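Trundunia Guest Kitchens — Setup Guide
Section 3: The countertop microwave

Last updated: December
Filed under: Kitchens > Appliances > Two-knob models

Written up by Gilmar Caldeira for whoever is setting up a unit that day. Read the cautions first, they're short. Fridge is section 2, kettle and toaster are section 4.

This section covers the white two-knob microwave only. The Ikel units still have the older ones with a keypad, different sheet, in the back of the binder. If you see a digital clock you're on the wrong page.

CAUTIONS

— Never run it empty. Not even for a second to "see if it works." Cup of water in, every time.
— No metal. No foil, no forks, no takeout boxes with a wire handle, no mugs with a gold rim.
— Don't use it if the door is bent, the seal is torn or the cord is nicked. Unplug, tag it, call the office.
— No extension cords or power strips. Straight into the wall.
— Nothing stored on top. Guests will put bread up there anyway, so check at turnover.

3.1 Unpacking

1. Open the carton from the top. Two people if you're doing stairs.
2. Lift out the foam, then the oven. Grip under the base, not by the door.
3. Set it down on the counter and open the door. Take everything out of the inside: glass plate, roller ring, booklet, any tape.
4. Peel the clear film off the outside if there is any. Corners too.
5. Look inside for a flat grayish cover on the side wall. LEAVE IT. It looks like packing and it isn't. Two of these got pulled off at Hesulness last year and both ovens had to go back.
6. Booklet goes in the kitchen drawer with the others. Carton gets kept 28 days, flattened, in the hall closet.

Note: if the glass plate is chipped, stop there. Don't swap in a plate from another unit, they don't all sit right on the ring.

3.2 Where it goes

1. Flat, dry, level. Countertop or a solid table. Not on the fridge.
2. Leave 3 inches clear on both sides and at the back. More above. If there's a shelf over it and you can't get your flat hand in the gap easily, pick another spot.
3. Keep it away from the stove and the sink.
4. Front lined up with the front edge of the counter or a bit behind, never hanging over.
5. Swing the door all the way open. If it hits the wall or a cabinet handle, shift the oven over and try again.
6. Feed the cord behind, no loops hanging down the front. Plug in.

In the Negri units the counter is narrow and the oven takes up most of it. Put it at one end so there's still room to chop something. Paper towels go on the other end, not behind the oven where they block the vents.

If it rocks, it's usually the counter and not the feet. Slide it a couple inches before you start shimming things. If it came in from a cold van, let it sit a while before you switch on.

3.3 Plate and ring

1. Wipe the oven floor with a damp cloth. Dry it.
2. Roller ring down first, wheels in the track.
3. Glass plate on top, center of the plate seated on the hub in the middle.
4. Turn it by hand once around. Should go smooth. If it clunks it's not seated, lift and redo.
5. Close the door. Should click.

Caution: plate out of the dishwasher is hot and slick. Let it cool befor you put it back.

3.4 Controls

No buttons to program, no clock to set. Two knobs and the door button, all in the strip to the right of the door. 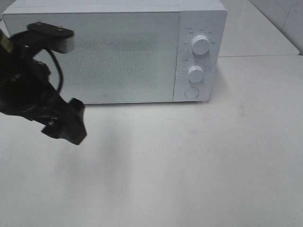
Fig. 3-1. Control strip. Power knob on top, timer below it, door button at the bottom.

Power knob: turn till the mark points at the setting you want. The labels go in an arc around it and they're tiny, so bring a phone light if the kitchen is dim. Leave it on the highest setting when you finish, guests expect that.

Timer knob: starts the oven as soon as it's off zero with the door shut. There's no start button. For anything short, turn well past the number then back down to it, the low end of the dial is fussy.

Door button: the round one. Press and the door pops. Don't pull at the door edge, that's how hinges go. Opening mid-cook stops the heating, but bring the timer back to zero if you're done. Otherwise it picks up again when the door closes, with nothing in it.

3.5 First run

1. Mug of tap water, plain ceramic, in the center of the plate.
2. Door shut. Power on highest.
3. Timer to 2 minutes.
4. Light on, plate turning, fan noise. All three.
5. Wait for the bell. Light goes off.
6. Open, check the water is hot. Careful with the handle.
7. Pour it out, wipe any steam off the inside and leave the door open for a bit.

A faint new-appliance smell on the first go is ok. Crack a window. Smoke or sparks is not ok: timer to zero, pull the plug, door stays shut, call.

3.6 Turnover wipe-down

1. Unplug.
2. Plate and ring out, wash in the sink with dish soap, dry both.
3. Damp cloth inside, including the ceiling. Everybody forgets the ceiling.
4. Stuck-on stuff: bowl of water with a slice of lemon, 3 minutes on high (plug back in for this, obviously), leave it shut a while, then wipe.
5. Door, both sides. Soft cloth only on the window, no scouring pads.
6. Knobs: wipe, don't spray. Spray on the cloth, never on the panel. It runs in behind the knobs.
7. Outside and top. White shows every fingerprint, so do the door last.
8. Ring, plate, plug. Timer on zero.

Skip bleach, skip oven cleaner. Both leave it yellow.

3.7 If something's off

Nothing happens at all — check the plug, then try the outlet with a lamp, then the breaker.
Timer runs, no light, no heat — door not shut right. Open and close it firmly.
Light and plate fine, water stays cold — power knob may be turned down low. If it's on high and still cold, tag it.
Plate scraping — ring is out of its track, or crumbs under the wheels.
Bell never rings — tag it, guests overcook things.
Buzzing on low power, on and off — normal for low settings.

Don't take the cover off. Not for a bulb, not for anything. Replacements come within 48 hours if the tag is filled in with the unit number and what you saw, so write more then "broken" please.

Next: Section 4, Kettle and toaster

2 comments · 28 shares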